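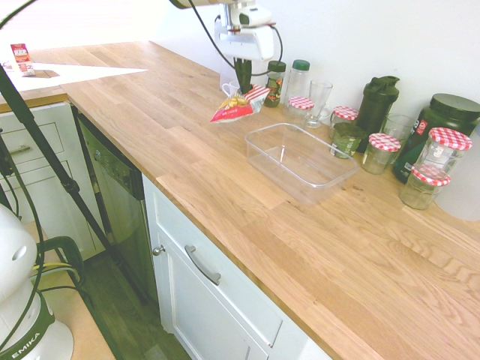 The gripper holding a snack bag over the counter, with the clear container beside it.

Welcome to the gallery for Drukley, our kitchen arm, and the little chores that keep it going. Brock Wong looks after the fingers — he wipes the pads down with a soft cloth, checks both screws, and has me open and close them 9 times while he listens. Snack bags are slippery things, and a greasy pad will drop one sooner or later.

The cables get their own look too. We leave plenty of slack in the loops so the wrist can turn all the way around, and the pads get swapped every 2000 grips. The last pair went on May 26, 2026.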